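Mortar sets the repair schedule. Binta Nwachukwu, who surveys interior masonry for Surnico, logged 427 joints in May and marked 17 for repointing.
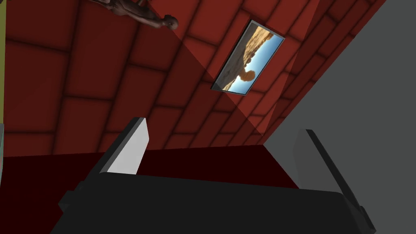

Room view, computer rendering.

Lime mortar stays softer than the brick and lets moisture leave through the joint. Hard cement forces it through the brick face, which then spalls.

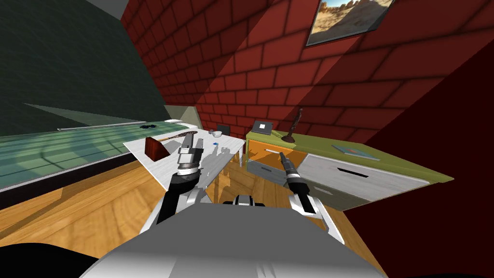
Raking the joints

Rake to twice the joint width. Brush out dust and mist before filling.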